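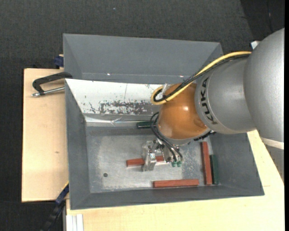
## Block bins: the questions I get most

I sort and store blocks in big open bins, and people write to me about it more than I ever expected! So I've put my answers in one place.

### Why such a big bin for a handful of blocks?

Room to see them. I like a large gray bin with no lid and just a few red and green blocks in the bottom — you can spot the one you want without digging.

### Don't the dark green ones get lost?

A bit, yes. The reddish-brown ones jump out at me first, and the dark green takes a second look (especially late in the day). A lamp helps a lot.

### Where do you put the bin?

Up on boards. Mine go on pale wooden ones, and I find that so much nicer than bending down to the carpet every time.

### How do you get at a block lying flat by the wall?

Slide it toward the middle first, then grab it by the long sides. I tried pinching the ends for ages and kept dropping them!

### Do you sell the bins?

No, sorry! I got my first ones from Jalport and later ones from Šimkus, and I'd happily use either again.

### Should I sort by color or by size?

Color first, for me. Once I had 622 blocks at home I tried going by size and gave up after three evenings — too many that were nearly the same.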